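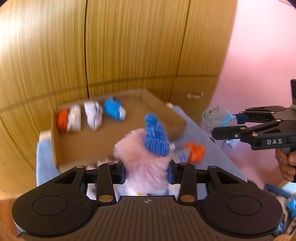

Re: small knits, how do you all keep them?

For most of last winter I kept the little knits in a drawer and lost track of half of them. Hats went missing under scarves, and a sock without its partner could stay that way until spring. I have since moved everything that fits into shallow cardboard trays, with each piece in its own small bundle, set side by side along the back wall. Orange at one end and bright blue at the other, with the white ones between, is an order I can remember without a label. The front of the tray stays clear so I can get my fingers in. The blue hat with the pompom stays on the pink plush, and I will come to that below.

On Wednesday a member wrote:

> I have a shoebox of doll and toy knits that I made for the
> Masel sale and never sold, plus the ones my kids still use.
> They come out of the box flat and creased, and the pompoms
> are the worst. I have tried plastic bags and I have tried
> hanging them from clips. The bags made the wool smell stale.
> The clips left marks in the ribbing. Does anyone have a way
> that doesn't cost much and doesn't take up a whole shelf?
> Also, do you store hats on the toy or off it?

My answers, in order.

Boxes. Mine are the lower halves of cartons from the Onden yarn shop, cut down with a kitchen knife so the walls are low. Any flat carton will do. Leave the walls a little higher than the bundles or they will roll out when you slide the tray off the shelf. I don't line mine. I tried tissue paper and it only moved around.

Bundles. Lay the piece flat, fold in the sides, and roll from the open end toward the closed end. For a sock, that means the toe ends up on the outside. Don't pull it tight. If it won't stay rolled by itself, put it against a wall of the tray with a neighbor next to it. Rubber bands leave a dent, the same as your clips did.

Hats. A plain hat can be rolled with the rest. A hat with a pompom should go on a head. I use whichever plush is closest in size, and it doesn't matter if it sits a bit crooked. The ribbed cuff should rest on the fur without being stretched over it. If you have to tug, find a smaller toy. Long fur does shed onto the inside of the cuff, and I pick that off with tape before the hat goes anywhere.

Pompoms that are already flat can be held over a kettle for a few seconds, then shaken and left alone overnight. I did nine of them this way in December and had to redo two. Keep your hand out of the steam.

Smell. Air the pieces for a day before you roll them. I spread them on an old cloth on the bed. After that, open cardboard has been enough for me, though my house is dry. In a damp basement I would want something else.

I have five trays now and they stack crosswise on one shelf, with 27 pairs of socks between them. If anyone wants the pattern for the ribbed hat, it is the Vasirine one with two fewer rounds before the decrease.

Print this message | E-mail this message

Comments (3)

Does the crosswise stacking hold if the cartons are different sizes? Mine are all odd ones.

The kettle worked on acrylic too, but I held it farther away. One pompom out of four stayed lumpy.

I used the Anghel hat pattern and the cuff came out too tight for every toy we own. Will try the Vasirine one.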